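Moving the pantry, and what I learned about rent
June 29, 2021

The lease on the Barkumer Street apartment ran out in February and I did not renew it. The new rent was going to be $1485 a month for one bedroom and a kitchen with a single drawer. I had been paying a good deal less than that, and I had stopped liking the place anyway.

I looked at 14 apartments. Most were in Fivmont, where everybody told me to look, and most were bad. One had a shower in the kitchen. One had no heat in the back room and the agent from Khoury kept walking in front of the spot where a radiator should have been. The place I took is on Zaler Road, on the second floor, over a shop that repairs sewing machines. It is smaller than the old one but the windows face south.
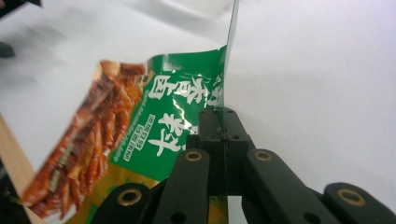 Packing took longer than I planned. I did the books first because they were easy, then the winter clothes, then I ran out of easy things and had to do the food. I had no idea how much of my food budget was going to snacks. The spicy strips are the worst of it, the reddish-brown oily kind with a picture of themselves on the bag. I eat those standing up while I wait for water to boil. I gave away the flour and the canned soup and moved the snacks.

The mover charged for 2 hours and was done early, but the minimum is the minimum. He would not take the plants, so those went on the bus with me over three trips. The fern lost a few fronds. The rest are fine. 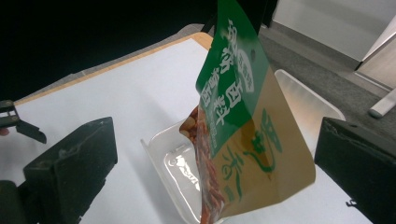
I have been on Zaler Road a few months now and the main difference is noise. The sewing machines downstairs start up in the morning and stop at dinner time, and after that it is quiet. At the old place there was a bar across the street and I slept with a fan on all year to cover it. I still turn the fan on out of habit.

The rent is due on the 21st, an odd day, and I have already been late once. I set a reminder on my phone. The deposit from Barkumer Street came back short by the price of a window blind that was broken when I moved in - I have photos of it and I am going to write to them again this week.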